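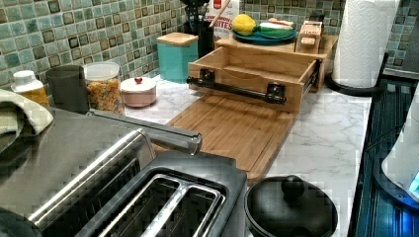
Erhebung von Demonstrationen an der Küchenzeile: Regeln für Auszüge und Griffe

Forum Lozano > Datenerhebung > Manipulation im Haushalt
Status: offen

Fidelina Betancur
Beitrag 1

Sehr geehrte Kolleginnen und Kollegen,

für die nächste Erhebungsphase im Teilprojekt Traridwood ist ein verbindliches Vorgehen bei Aufgaben mit Auszügen festzulegen. Bisher liegen 471 abgenommene Episoden vor, in denen der Schubkasten geöffnet oder geschlossen wird. Die Durchsicht hat ergeben, dass die Bedienpersonen sehr unterschiedlich verfahren. Einige setzen den Greifer mittig am Griff an, andere nahe einer Halterung, wieder andere schieben den Kasten mit geschlossenen Fingern zu. Die Anweisungstexte unterscheiden diese Fälle nicht.

Ich schlage folgende Regelung vor:

1. Jede Episode beginnt mit dem Arm in der Grundstellung und endet dort.
2. Öffnen und Schließen werden als getrennte Episoden aufgezeichnet.
3. Der Ansatzpunkt am Griff ist freigestellt, wird jedoch im Feld "Kontakt" vermerkt.
4. Die Gegenstände auf der Arbeitsfläche werden nach jeweils 30 Episoden umgestellt.
5. Episoden, in denen der Griff verfehlt wird, werden verworfen.

Um Stellungnahme bis Ende Juli wird gebeten. Ohne Einwände gilt die Regelung als angenommen.

Branislav Jurčo
Beitrag 2

Den Punkten 1 bis 3 wird seitens der Auswertung zugestimmt. Zu Punkt 4 bestehen Bedenken. Ein Intervall von 30 Episoden ist zu lang. Wenn Teller, Topf und Brett über einen ganzen Block hinweg am selben Platz bleiben, lernt das Modell deren Lage mit. In der Auswertung am Standort Kutport ist genau das eingetreten: Nach dem Versetzen eines einzigen Brettes griff der Arm reproduzierbar neben den Schubkasten.

Ich beantrage daher eine Umstellung nach jeder fünften Episode. Dabei genügt es nicht, das Spielzeugobst auf dem Teller zu vertauschen. Wenigstens ein größerer Gegenstand ist zu versetzen, und der Schubkasten selbst soll in einem Teil der Blöcke anders ausgerichtet werden.
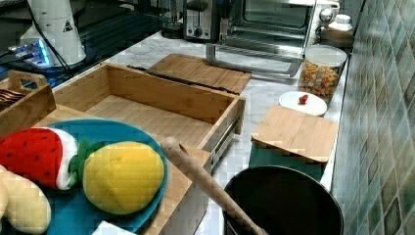 Der zusätzliche Zeitaufwand ist mir bekannt. Er lässt sich begrenzen, wenn die Anordnungen vor Beginn einer Schicht als Liste vorliegen und die Bedienperson keine eigenen Entscheidungen treffen muss. Eine solche Liste kann ich zur Verfügung stellen. Sie enthält derzeit 200 Anordnungen; etwa die Hälfte müsste für den hiesigen Tisch angepasst werden.

Zu Punkt 5 äußere ich mich gesondert, sobald die Zahlen geprüft sind.

Bart Hermans
Beitrag 3

Eine Umstellung nach jeder fünften Episode ist im laufenden Betrieb nicht durchführbar. Die Bedienperson muss hierfür die Steuerung ablegen, den Arm sperren, umräumen, freigeben und die Grundstellung erneut anfahren. Für das Erhebungsteam lehne ich den Vorschlag in dieser Form ab.

Vertretbar wäre ein Wechsel nach zehn Episoden. Ferner bitte ich um Klarstellung, was als "größerer Gegenstand" gilt. Für Topf und Schneidebrett ist das eindeutig. Bei Vorratsdosen und Tellern wird es an jedem Standort anders gehandhabt werden, wenn es nirgends geschrieben steht.

Zum Ausrichten des Schubkastens: Das ist möglich, solange der Auszug frei läuft und der Arm den Griff ohne Umgreifen erreicht. Stellungen, bei denen der offene Kasten gegen ein anderes Teil stößt, sind vorab auszuschließen.

Fidelina Betancur
Beitrag 4

Die Einwände werden zur Kenntnis genommen. Als Kompromiss wird vorgeschlagen: Wechsel nach zehn Episoden, Anordnungen nach Liste. Als größerer Gegenstand gilt alles, was der Greifer nicht mit einer Hand voll Öffnungsweite umfassen kann, zuzüglich sämtlicher Bretter. Herr Jurčo wird gebeten, die Liste entsprechend zu kürzen.

Wilmer Taipe
Beitrag 5

Ich möchte auf einen Punkt hinweisen, der bislang fehlt, nämlich die Kamera am Handgelenk. Bei der Annäherung an eine dunkle Griffstange verdecken die ebenfalls dunklen Finger einen Teil der Stange. Im Einzelbild ist die Kontaktstelle dann kaum auszumachen. Glanzstellen auf dem Metall kommen hinzu, und je nach Blickwinkel liegt heller Marmor oder helles Holz dahinter, was die automatische Belichtung beeinflusst.

Aus diesem Grund halte ich das Feld "Kontakt" nach Punkt 3 nur dann für belastbar, wenn es von der Bedienperson unmittelbar nach der Episode ausgefüllt wird. Eine nachträgliche Bestimmung aus den Bildern allein führt zu Streitfällen. In einer Stichprobe kamen zwei Prüfende bei derselben Episode zu "mittig" und "Halterung links".

Darüber hinaus beantrage ich, die Belichtung der Handgelenkkamera für die Dauer eines Blocks festzustellen.

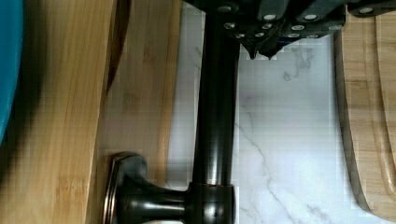

Tymofii Tymoshchuk
Beitrag 6

Dem Antrag auf feste Belichtung widerspreche ich. Das Modell wird später unter wechselndem Licht eingesetzt. Wer die Schwankungen bei der Erhebung beseitigt, erhält saubere Daten und ein empfindliches Modell. Bei den früheren Erhebungen mit dem Brostden-Protokoll wurde die Belichtung festgestellt, und die Erfolgsquote sank, sobald am Nachmittag die Deckenleuchten eingeschaltet wurden.

Gewichtiger erscheint mir Punkt 5. Das Verwerfen sämtlicher Fehlgriffe ist aus meiner Sicht ein Fehler. Eine Episode, in der der Griff zunächst verfehlt und beim zweiten Ansatz erfasst wird, enthält die Korrektur, die wir dem Modell vermitteln wollen. Solche Verläufe lassen sich kaum künstlich herstellen. Gestellte Fehlgriffe erkennt man an der Bewegung; die Bedienperson zögert an der falschen Stelle.

Vorschlag für Punkt 5: Episoden mit erfolgreicher Korrektur werden behalten und gekennzeichnet. Verworfen werden nur Episoden ohne Abschluss und solche mit Abbruch durch die Sicherheitsüberwachung.

Bart Hermans
Beitrag 7

Mit der Kennzeichnung bin ich einverstanden. Es muss allerdings eine Obergrenze für Korrekturversuche geben. Bei drei oder vier Ansätzen hintereinander ist die Episode nach unserer Erfahrung unbrauchbar und dauert überdies so lange, dass sie die Verteilung der Längen verzerrt. Ich schlage höchstens zwei Ansätze vor.

Branislav Jurčo
Beitrag 8

Die Zahlen sind nunmehr geprüft. Eine Auswertung mit und ohne Korrekturepisoden zeigt keinen Nachteil durch das Behalten, sofern der Anteil klein bleibt. Ob ein Vorteil besteht, kann bei der jetzigen Menge nicht gesagt werden. Hierfür wären 2000 Episoden wünschenswert. Der Obergrenze von zwei Ansätzen stimme ich zu.

Zur Belichtung neige ich der Auffassung von Herrn Tymoshchuk zu. Die Schwierigkeit mit dem Feld "Kontakt" wird durch das Ausfüllen unmittelbar nach der Episode bereits behoben.

Wilmer Taipe
Beitrag 9

In der Frage der Belichtung bleibe ich bei meiner Auffassung, stelle den Antrag jedoch zurück. Ich bitte darum, wenigstens den jeweiligen Belichtungswert mitzuschreiben. Der Aufwand ist gering, und die Frage kann später anhand der Daten entschieden werden.

Für die Übersichtskamera ist noch die Anordnung zu regeln. Das Schneidebrett soll in den Blöcken, in denen auf ihm gearbeitet wird, vollständig im Bild liegen. Für die Griffaufgaben darf es versetzt oder angelehnt werden. Steht die Tür des Kleinbackofens offen, ist dies im Blockprotokoll einzutragen, da sie den Arbeitsraum zur linken Seite hin einschränkt.

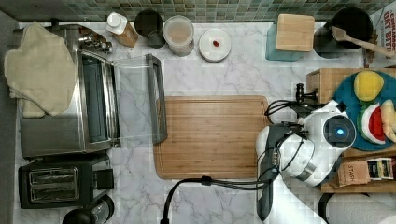 Küchenzeile von oben, Arm über dem Schneidebrett

Tymofii Tymoshchuk
Beitrag 10

Die offene Ofentür sollte als eigene Anordnung in die Liste aufgenommen werden. Ein Vermerk im Protokoll wird beim Training nicht gelesen. Gleiches gilt für Tücher, die auf Geräten liegen: Sie verändern die Silhouette erheblich.

Das Mitschreiben der Belichtungswerte ist technisch vorgesehen und muss lediglich eingeschaltet werden.

Fidelina Betancur
Beitrag 11

Die Regelung wird wie folgt neu gefasst:

1. Grundstellung zu Beginn und am Ende jeder Episode.
2. Öffnen und Schließen getrennt.
3. Feld "Kontakt" wird von der Bedienperson unmittelbar nach der Episode ausgefüllt.
4. Wechsel der Anordnung nach zehn Episoden gemäß Liste. Offene Gerätetüren und aufliegende Tücher sind Bestandteil der Anordnung.
5. Episoden mit erfolgreicher Korrektur werden behalten und gekennzeichnet, höchstens zwei Ansätze.
6. Automatische Belichtung bleibt eingeschaltet, die Werte werden mitgeschrieben.

Die bereits abgenommenen Episoden werden nicht neu bewertet. Sie erhalten den Vermerk "Altregelung" und bleiben im Bestand.

Bart Hermans
Beitrag 12

Für das Erhebungsteam angenommen. Offen ist aus unserer Sicht, wer die Liste pflegt, wenn an einem Standort ein Gegenstand fehlt. Bis zur Klärung wird die betreffende Anordnung übersprungen und im Blockprotokoll mit "entfällt" bezeichnet.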